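Robot Systems in Practice
Handout 11: Loss of grip, and what the controller believes
Course teacher: Zlatko Stan
Version of December 28, 2022

Please read this handout before the laboratory. The bench exercise uses the same two-finger gripper as in Handout 10, so the mounting procedure is not repeated.

1. The case

The case comes from the sorting cell at Hanska, in Raltudport. The cell took small parts from a table and put them in a bin. One evening the arm completed a full shift program and reported 127 successful picks. In the bin there were far fewer parts. The rest were lying on the table and on the floor, and two were found inside the guard, under the arm base. No alarm was raised. The operator, Maximiliano Gallardo, noticed the fault only when he went to change the bin.

The first report said "gripper worn out". This was a correct observation but a poor explanation. The finger tips had lost part of their surface, and the parts slipped during the fast move to the bin. But a worn finger should produce a stopped cell and a message on the screen. Here it produced a wrong number, and for the length of a shift people trusted this number.

2. How the grip was confirmed

The program closed the fingers, waited, and read the finger position one time. If the fingers had stopped before the fully closed position, the program decided that a part was present. It then set the signal PART_HELD and this signal stayed on until the release command. During the whole transfer the sensor was not read again.

So the signal did not mean "the part is held". It meant "the part was held at the moment when I asked". In the lectures we call this a latched assumption. You will meet it in many machines, also in ones without any gripper.

There is a second weakness. The closing force was set once, at commissioning, with new fingers. The maintenance plan from Gashi, who supplied the cell, asked for inspection of the tips every 3,000 cycles, but the cycle counter was reset at each software update. The inspection became due on paper and never on the screen. 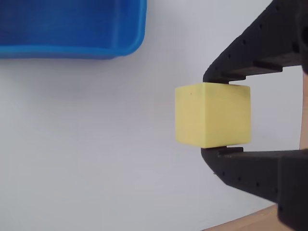 Why is it not enough to check the grip one time, directly after closing?

Because the largest load on the grip comes later, when the arm accelerates and brakes. A part can sit well between the fingers at rest and slide out in motion. The check must be repeated during the transfer and once more just before release.

3. Contact area

When the fingers press on a block from two opposite sides, friction at the tips carries the weight. For a simple model, the holding force is the friction coefficient multiplied by the normal force, counted for both contacts. The model says nothing about where on the block the fingers touch. If they touch far from the center of mass, the block can also rotate, and then it can leave the grip even when the friction is sufficient against straight sliding. Draw this case before you calculate it. Most mistakes in last year's reports came from a missing moment.

4. The safety side

A dropped part is a quality problem until somebody reaches for it. At Hanska the guard door was opened to collect parts while the cell was paused, and a pause is not a safe stop. The arm may continue as soon as the pause condition disappears. The rule in our laboratory is therefore strict: press the stop, turn the key, take the key with you, then open.

5. What was changed

The cell now reads the finger position continuously during the transfer. If the fingers close further than the tolerance, the arm stops and the pick is counted as failed. The cycle counter was moved to the Mostix logger, where a software update does not touch it. The closing force was left as before, and I would like you to discuss in your report whether you agree.

6. For the laboratory

Bring your calculation from section 3, with the drawing. Start with the slow transfer speed and increase it only after I have signed your sheet. Write down every lost grip, together with the state of PART_HELD at that moment. Reports without the raw log will be returned.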